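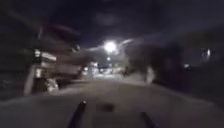

Fig. 1. Street at night, view past the two front posts. Note the blur.

Build-Your-Own Rover, Handout 6: Seeing in the Dark
Paula Munteanu, Lerevcombe shared workshop

Last time we got the Kokano to drive in a line that a generous person would call straight. Tonight's subject is vision, and why a rover that behaves beautifully on the workshop floor loses its mind under a streetlight.

Start with exposure. In low light the camera holds its shutter open longer, and anything that moves meanwhile gets smeared. Fig. 1 is what your edge detector has to work with. It will find edges anyway. It always does, and it will be very proud of them.

Things to try, cheapest first:
Cap the exposure time and put up with the noise.
Tighten the camera mount. Yours is loose. So was mine.
Slow down.

Next, glare. A lamp in view drags auto exposure around, so meter on the lower half of the picture, where the road is. The sky has never yet been an obstacle.
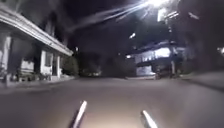

Keep the front rods in view when you aim the camera. They make a free reference: if they wander between frames, the mount has shifted, and no amount of clever code will fix a screw. Mask them out before you run obstacle detection, or the rover will spend its evening avoiding itself. I lost most of November to this.

Homework
1. Log 2,000 frames at night, walking pace, with a grown-up holding the stop button. Being over eighteen does not automatically qualify you.
2. Throw out the blurred ones using the sharpness score from Handout 5. Start with a threshold of 140 and argue with it.
3. Bring your mask file next session, on a stick with your name on it. The Konmont battery chargers stay in the workshop, including the one that went home with somebody.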